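Last updated: September

4.2 Handling rules at the shelf

The rules in this section apply to two-armed picking at open shelving. They were drafted at the Istia site and later adopted at Haton with one change to the stopping distance.
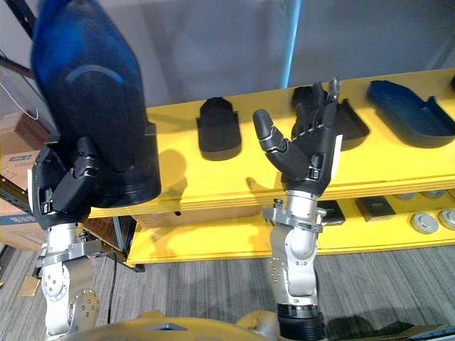
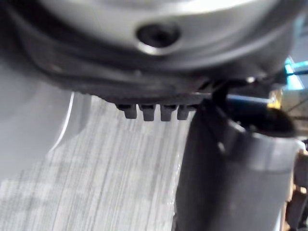 Figure 3. Shelf work under the draft rules: view from the head (first) and from the wrist (second).

Rule 1 covers loads. While one hand holds an object, the other may reach for the shelf only at reduced speed, set at 30 per cent of normal. In the first view of Figure 3 the left hand holds a large dark blue object and the right is open towards the upper shelf.

Rule 2 covers wrist views. Close parts can fill much of the picture, as in the second view, so a wrist camera must not be the only check on clearance. The head view is read as well -- every 500 ms at least.

Junpei Kinoshita, commenting on the draft, objected that a fixed speed limit is too blunt. A light tray and a heavy casing should not be treated alike, he wrote, and he would tie the limit to the mass held, with 2 kg as the first step. We have kept the fixed limit for now. Operators at Haton found it easier to check.

Contact: Erdal Kılıçarslan, Gentile -- Back to top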